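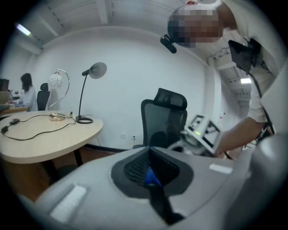
White shirt, Birnport, August.

Who should wash the work shirt?

Callum Penrose
2020-09-04

Employers in this region have long agreed on who buys the work shirt. In most firms of any size it is issued on the first morning, signed for, and returned on the last. There is far less agreement on who should wash it. In the great majority of workplaces known to this office, the task falls to the employee, at home and at the employee's own cost, under a line in the staff handbook asking that clothing be "clean and presentable at all times".

It is the view of this office that the line is no longer good enough. Where an employer requires a particular garment, and in particular a white or very pale one, the employer should either launder it or pay a fair allowance for its laundering.

The cost is easily dismissed because it arrives in small amounts. A wash at a high temperature, a measure of powder, an hour under the iron: none of these would trouble a household budget alone. Over a year they add up, and they add up most for those on the lowest pay, who are also those most likely to be given a uniform. A manager in Tokbridge may wear what he likes and wash it when he likes. The packer downstairs has two issued shirts for a five-day week and must run the machine half empty to get through it.

Our survey of member firms in Birnport and Bloxham asked a plain question about this. Of the 51 firms that replied, 21 required white or pale clothing for at least part of the workforce. Only eight of those made any contribution to its upkeep, whether in money or by sending it out to a laundry. Several of the remainder told us that the matter had never been raised. We do not doubt it. A new starter is hardly likely to open a conversation about washing powder, and a member of staff of ten years' standing has generally stopped noticing.

The usual objection is one of administration. Small firms say that they cannot run a laundry, and they are right. The arrangement in use on the Dilen estate shows that they need not. There, neighbouring firms share one weekly collection, each garment carries a numbered tag, and the contractor sends a single bill which is divided by weight. The scheme handles more than 1000 garments a month. It has had its difficulties – tags came away in the first months, and a quantity of trousers went to the wrong building – but the firms concerned have chosen to renew it.

A second objection deserves a fuller answer. Some employees prefer to wash their own clothes. They may have sensitive skin, or may dislike the smell of commercial detergent, or may simply not wish to see their shirts go off in a van. Any scheme should allow for them, and a flat allowance paid with wages does so without fuss. It should be reviewed each year alongside pay and set out on the payslip as a separate item.

There remains the question of colour. White was chosen in many trades as a sign of cleanliness, and in some it still serves that purpose. In others it has been kept out of habit. We would ask firms to look again at whether a mid-blue or a grey would do as well before the next order is placed.

Members wishing to see the Dilen agreement may request a copy from the Birnport office. Comments on the proposed allowance will be taken until the autumn meeting.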